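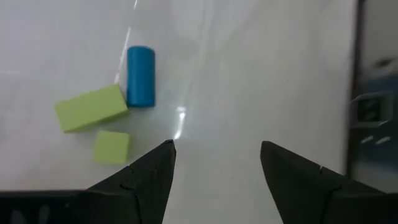 Table Work: Good Practice at the Hegarty Bench

Blue cylinder, a long lime block and a small one to match, on the shiny top. Cylinder and long block are touching or very nearly so, which makes them a lovely pair for talking about rule 4.

Welcome to the bench page! This is the part of the Kunar gallery for people who love small things on tables as much as we do. The bench rules used to live on a sheet taped inside the cupboard door, and when Yasir Mohmand repainted the cupboard in December the sheet went missing for long enough that everyone started working from memory. So the rules are on the web now, next to the work they belong to. Print them if you like. Scribble on the printout and hand it to Siobhán McGrath, who keeps the master copy and enjoys an argument about wording more than anyone I know.

We pick things up and put them down again, over and over, with a two-finger gripper and a small camera riding along at the wrist. Simple shapes, plain colors. It sounds dull and I promise you it is the best fun in the building.

The rules as they stand

1. Same start every time. The arm goes to its start pose and waits there, fingers open, before anybody presses record. If it drifted, send it home and begin again. Don't nudge it by hand to save a minute.

2. Hands out, then speak. The person who set the objects says "clear" out loud, and the operator repeats it. Both halves count. If you only heard one "clear," the arm stays where it is. We've had visitors giggle at this and then ask for a turn at saying it.

3. Low speed for new layouts. Anything you haven't run before goes at the slow setting for its first full pass, even when the layout is only a little different from the last one. Fast comes later, after both people at the bench have agreed to it.

4. Write down contact. If two objects touch, put "touching" in the log. If you can't tell, put "close" and leave it at that. Please don't guess! A gripper trying to get a finger between two shapes has a very different job from one closing on a shape that stands alone, and mixing them under one label spoils the comparison for whoever reads the log next.

5. Say what you mean by left. All directions in the log are from the wrist camera's view. Declan Hanrahan and I once spent most of an afternoon disagreeing about a cylinder, each of us perfectly correct from our own side of the table.

6. Leave the glare alone. Bright streaks on the tabletop are allowed, and so is a dull gray day with hardly any. What we don't allow is changing the lights in the middle of a set. Pick your lights at the start, note them, and live with them until the set is done.

7. Keep spare objects off the table. Tray, shelf, pocket, wherever you like, as long as it's off the top. Mugs too. Especially mugs.

8. A failed grasp is still a record. Log it with a plain word: missed, slipped, dropped, pushed. No sad stories in the notes column, and no deleting.

9. The stop button belongs to whoever is nearest. You never need permission to press it, and you won't be asked to justify it afterward. Press it, step back, have a look together.

10. Leave the bench ready. Power down the arm, wipe the top, put the shapes back in their tray and sign the log with your full name.

Small print that people ask about

Touching or close? The word "close" caused the biggest fuss of the whole rewrite. Liam Dolan wanted a distance in it, measured with a gauge. Bronisława Szulc pointed out that reaching in with a gauge between takes moves the very objects you're trying to measure, and she won that one. The current wording is hers: if you would hesitate to slide a sheet of paper between them, write "close."

Matching colors. Two objects of the same color in one layout are fine and we like it that way. Just name them by shape as well. "Small lime block" is good, "the green one" is going to get a note back from Siobhán.

Who sets and who operates? Swap whenever you want between sets, never inside one. New people start on setting. You learn a huge amount about how a gripper approaches a block from a few sessions of placing blocks for it, and you get to watch the fingers without having to think about the controls.

Rounded ends. Cylinders lying on their side are welcome. If one rolls on its own after you've said "clear," say "stop," reset it and say "clear" again from the top. Don't wedge it with tape. Tape leaves a patch on the surface that shows up for weeks, and we've been finding bits of the Wakance team's tape ever since they shared the room.

Table edge. It's perfectly all right for the edge and whatever lies beyond it to be in the camera's view. Keep the objects far enough in that a push won't send them over. The current wording says "a hand's width," and yes, we know hands vary. Use the biggest hand present.

Wiping down. Dry cloth first, damp cloth only at the end of the day. A streaky tabletop changes how the light sits on it, and then we're back in a rule 6 conversation.

How the log is going

I went through the whole thing before putting up this page. There are 2,453 entries from the bench, and 2,111 of them had everything filled in: start pose, layout, contact word, lights, outcome, both names. The rest are missing at least one of those. Most of the gaps are in the contact column and nearly all of them come from before rule 4 got its present wording, so I'm really pleased with where we are. Big thanks to everyone who went back and filled in lights from their own notebooks.

Where your notebook doesn't say, leave the box empty. An empty box is easy to filter out. A box filled in from a hazy memory looks exactly like a good one and there's no way to find it again.

One more on names: initials don't work here. We have had enough people through with the same initials that a few entries could be any of them. Full name, both people, every set.

What changed in this version

Rule 2 now asks the operator to repeat the word. It was optional before.

Rule 5 is new. (You're welcome.)

Rule 8 used to have a longer list of outcome words, including "unlucky." That one's gone, although Liam still says it out loud.

Rule 9 lost a sentence about telling the bench lead before a restart. Restarting after a stop now takes a "clear" from both people, same as any other start, and the bench lead can read about it in the log.

The old rule about closed shoes moved to the room sheet, together with long hair and dangling lanyards. It still applies! It just applies to the whole room and we were tired of keeping it in two places.

Still open

We haven't settled on a rule for soft objects. Yasir has a bag of foam shapes he's dying to use and our outcome words don't cover a grasp that squashes the thing without lifting it. He has suggested "squashed." I think that may be the answer, but Siobhán would like to see a few sets first.

We also need a better way to note layouts. The paper grid does the job for one or two objects and gets messy as soon as something sits at an angle. Bronisława is trying a version where you draw the long side of each object as a line and skip the outline completely - quick to do, easy to read, and so far I'm a fan. The sheets are in the Bornach folder on the shelf if you want to try them on your next set. Pencil, please.

Coming to the bench for the first time

Read the ten rules through once before you arrive and once more with somebody at the bench. Ask for Declan in the mornings or me after lunch. You'll say "clear" a lot, you'll put a cylinder down the wrong way round at least once, and by the end of the session you'll have opinions about tabletops. Bring them along, we're always glad of another set of opinions.

Corrections to this page go to Siobhán, with the rule number in the subject line.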